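Report on the open day visit to Herkley
Group project, Robotics and Automation, first year
Written by Yamuna Kaimal. Measurements checked by Tonantzin Nava.

1. Why we went

Our project asks how well a robot gripper can handle small, hard items that don't all have the same shape. We had read about this but hadn't watched it being done. Herkley holds an open day each November at its Drusby site, and our tutor booked eight places for the group. We arrived just before ten and were taken to the handling lab after a short safety talk.

2. The bean task

The demonstration used dark beans, a round cream bowl and a low brown dish with three rounded corners. Both stood on a plain white table. The robot's job was to take beans from the bowl and put them in the dish.

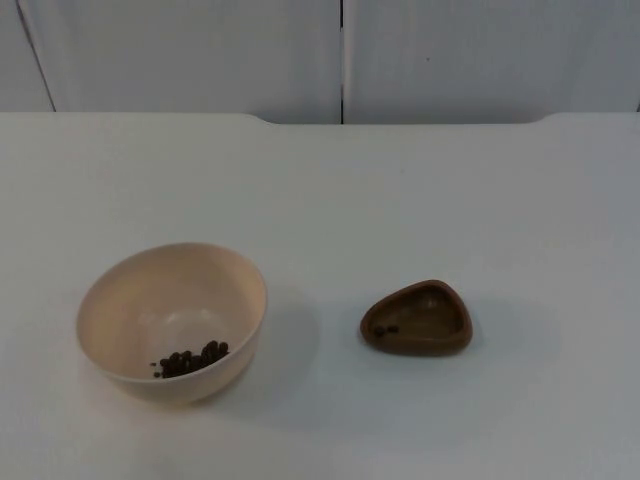
The engineer running the session told us beans were chosen because they are cheap and awkward. They roll, the surface is slippery, and a bean lying against its neighbours leaves very little room for a finger on either side. The curved wall of the bowl adds to this, as the fingers have to come in at an angle to avoid touching the rim.

The control software is called Pinto. It was written at Herkley and had been through 349 trial runs before the open day. A run ends when the operator stops it or when the arm has missed too many times in a row.

3. Cameras

Pinto takes pictures from a fixed camera that looks at the table and from small cameras on the arm. We were shown both kinds on a monitor at the back of the room.

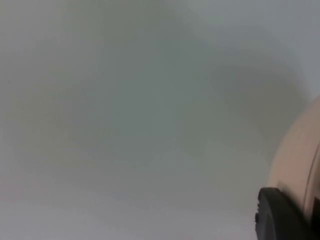 Tonantzin asked how the software decides which camera to trust. The answer was that it isn't told. It is trained on all the views together, and the weight given to each one comes out of the training. We had assumed there would be a fixed rule, so this part of our first plan has been changed.

We also asked about lighting. The lab keeps its lights the same for every run, and the blinds stay down. Shiny items give the most trouble when the light moves.

4. What we noted

We used the fixed view for our notes because it covers the bowl and the dish together. 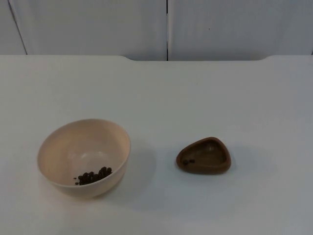
Our table of results has three columns: time of attempt, picked or missed, and placed or dropped. We filled it in for 41 attempts. Misses near the wall of the bowl were the most common. Drops on the way across were rare.

The arm moved more slowly than we expected. The engineer said that speed could be raised, but visitors find it hard to follow.

5. Questions afterwards

At the end we had time to ask about cost. The finger pads are bought from Vornard and a set is £899, well beyond our budget. We were advised to print our own and cover them with thin rubber.

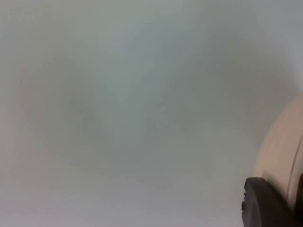
Yamuna asked whether two plain fingers were enough for our own items, which are dried peas and small nuts. The engineer thought so, provided the tips are narrow, and suggested we start with a flat tray before trying a bowl.

6. Changes to our project

We will use a shallow tray for the first tests and move to a bowl in the second term. We will add a second camera close to the gripper and keep our lamp in one position. The results table stays as it is, with one more column for where in the container the item was lying.

The printed fingers are being drawn up now and Tonantzin has the sizes.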